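Ticket: Nkuna label server drops print jobs after idle period
Site: Pasomville
Status: Resolved
Opened: 3 April 2018

Symptom
The first print job sent after a quiet spell never reaches the label printer. The queue shows it as sent. A second job, sent straight afterwards, prints normally. No error on the printer panel.

Environment
Nkuna server, Illel print service, 2 label printers on the Reltell switch. Static addresses throughout. No changes recorded at the site after the firmware update in September.

Log
Restarted the print service. Fault came back after lunch.
Swapped the patch lead and moved the printer to another port. No change.
Sent test jobs at increasing gaps. Everything prints until the gap passes 10 minutes, after which the first job is lost every time.
Captured traffic on the server port. The service reuses its old connection after the gap and gets no reply. It marks the job as sent without waiting for one.
Checked the switch. Idle timeout is set to 600 seconds, the default in the new firmware.

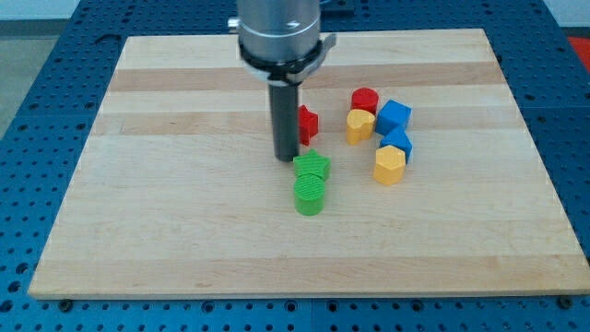
Raising the timeout on the switch would hide the fault but leave the service open to it elsewhere, so the change was made on the server. Set keepalive to on in the Illel configuration file, then restarted the service. Switch settings left as found.

Repeated the test with 3 overnight gaps. All first jobs printed.

Outstanding
Service still reports "sent" when the connection is dead. Raised separately with Illel. Closing this ticket.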